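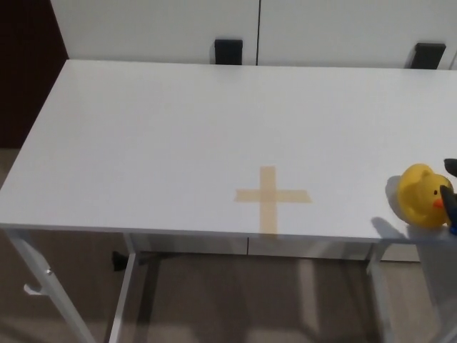 Gripper at the duck, right side of the table; tape cross near the front edge.

Wuno Tabletop Placement Data
Data card, June 2021
Maintainer: Natalina Melis, Coltura
Workplace contact: Karine Doucette, Deltar

Summary
The dataset contains 800 episodes of a robot arm handling a single rubber duck on a white table. It was prepared for the sorting bench at Deltar, where staff now place small returned goods by hand. 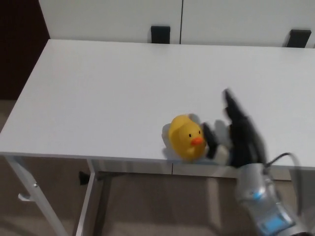 Each episode is stored with its camera video, joint positions and an outcome label entered by the operator. Episodes labeled as failed are kept in the release.

Effect on staff
Deltar plans to assign repeated placement to the arm. Inspection and repacking remain with bench staff – no positions are removed under the current plan. Two operators per shift will be trained to stop, reset and restart the arm. Training takes 10 hours and is paid as regular work time.

Limits
One object and one table were used. Results should not be applied to soft or fragile goods.

Personal data
No staff performance records are included. Questions about job duties go to Karine Doucette; file errors go to the maintainer.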